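## 4. Setting Up a Walking Route

This section explains how to create, check and publish a self-guided walking route in Vovlow. It is intended for tourist offices and tour operators who already have an editor account. Instructions for creating an account are given in Section 2.

The example used throughout is the Oksanen Old Harbor Walk, a route maintained by the visitor office in Mirkura. Your own screens will show the names of your own routes and stops.

### 4.1 Before you begin

Collect the following before opening the route editor:

- The starting point and end point, each with a street address or a recognizable landmark
- The names of all stops, spelled as they appear on local signs
- Opening hours for any museum, church or garden that visitors may enter
- The location of public restrooms and drinking water
- Written permission for any part of the route that crosses private land

A route may contain up to 100 stops. Routes intended for casual visitors should be much shorter than this limit allows. The Old Harbor Walk can be completed in 3 hours at an easy pace, including a break for coffee.

> **Caution:** Do not publish a route across private land on the basis of a verbal agreement. Visitors may be turned back partway, and the office named on the route page will be held responsible.

### 4.2 Creating the route

1. Sign in and select **Routes**, then **New Route**.
2. Enter the route name. Names are limited to 40 characters, including spaces.
3. Choose the main language. Translations are added later, as described in Section 6.
4. Select the region. If your region is missing from the list, choose **Other** and contact the regional editor, Raili Kuusisto, who will add it.
5. Place the starting point on the map and select **Confirm Start**.
6. Place the end point. For a circular walk, select **Same as Start**.
7. Select **Save Draft**.

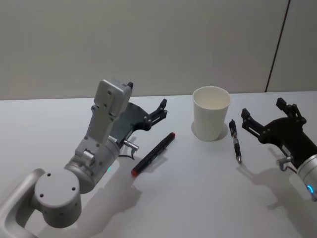
The draft now appears in the route list with a gray label. Drafts are visible to all editors in your office but are hidden from visitors. A draft that has been left unopened for a full season is moved to the archive, from which it can be restored at any time.

**Note:** The region cannot be changed once a route has been published. Check it carefully at step 4.

### 4.3 Adding stops

Stops are added in walking order. The editor draws a line between each pair of stops along known footpaths and sidewalks.

1. Open the draft and select **Add Stop**.
2. Place the marker at the point where the visitor should stand, which may differ from the position of the building itself. For the Customs House, for example, the stop is placed on the opposite quay, where the whole front can be seen.
3. Enter the stop name and a short description. Descriptions may be no longer than 400 characters.
4. Choose a category: **View**, **Building**, **Food and Drink**, **Rest Area** or **Transport**.
5. If the stop has opening hours, enter them under **Hours**. Leave the field blank for outdoor sites that are always open.
6. Select **Save Stop** and repeat for the remaining stops.

To change the order, drag a stop up or down in the list. The walking line is redrawn after each move. If the line crosses water or a closed road, select it and drag it onto the correct path.
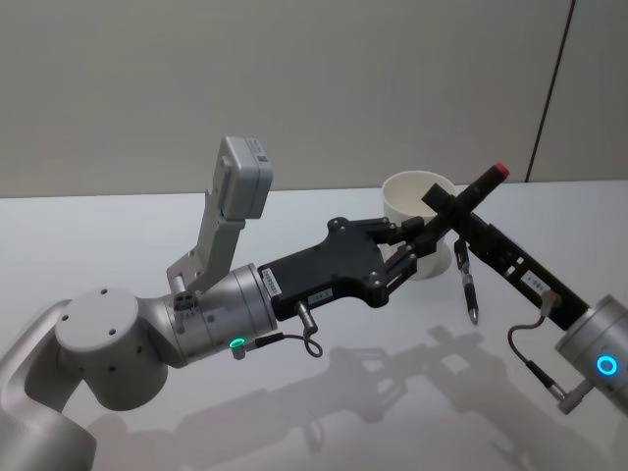
*Figure 4-1. Two grippers meeting at a black marker with a red cap.*

Descriptions should be written in plain language and in the present tense. Give directions by landmark where possible ("turn left at the fish market"), as visitors often have the map closed while walking. Avoid prices, which change often. The style guide prepared by Ulla Seppälä is available under **Help** and applies to all routes in the region.

### 4.4 Accessibility information

Every route must carry accessibility information before it can be published. Walk the full route in person before completing this part. Information copied from an older brochure is not accepted.

1. Open the **Access** tab.
2. For each part of the route, choose the surface: **Paved**, **Cobbled**, **Gravel** or **Unpaved**.
3. Mark all steps, steep slopes and narrow passages.
4. Where a step-free alternative exists, select **Add Detour** and draw it on the map.
5. Enter the month in which the route was last walked.
6. Select **Save**.

> **Caution:** Cobbled streets in the Gravell quarter are slippery after rain – mark them as **Cobbled** even where a paved strip runs along one side.

If part of the route is closed in winter, set a seasonal notice. The notice is shown at the top of the route page from the start of the closure until the date on which you remove it. Notices do not expire automatically.
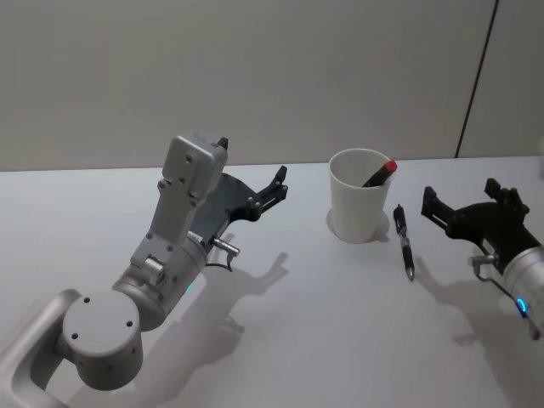 ### 4.5 Review and publication

1. Open the draft and select **Check Route**. Missing items are shown in red.
2. Correct any missing items and run the check again.
3. Select **Send for Review**. The draft is locked while the review is in progress.
4. When the reviewer has approved the route, select **Publish**.

Routes in the coastal area are reviewed by Hafiz Ngui, and inland routes by Elsa Kinnunen. Routes that are to be ready for the summer season should be sent for review before the end of April.

If a route is returned, the reviewer's remarks appear beside the stops concerned. Reply to each remark before sending the route again. Questions about a decision may be addressed to Raimo Jääskeläinen at the Mirkura office.

**Note:** Small corrections to a published route, such as a change in opening hours, take effect at once. Moving, adding or removing a stop returns the route to draft status, and the earlier version stays visible to visitors until the new one is approved.

For printed route cards, see Section 5.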